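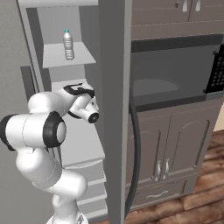

*Logged by Natalina Martinelli, 06/10/2021. Ticket 14, Clustby kitchen sim*

**Problem:** arm parks under the bottle shelf and sulks. Gripper empty, no error, 130 lines of cheerful log.

**Tried:** restarting. Restarting with more feeling.

**Cause:** shelf height in my config was 6 cm too low. I measured the garage one with Josefina's tape, which is missing its first bit.

**Status:** fixed in config, rerun pending. Colour of the bottle cap (teal) not at fault.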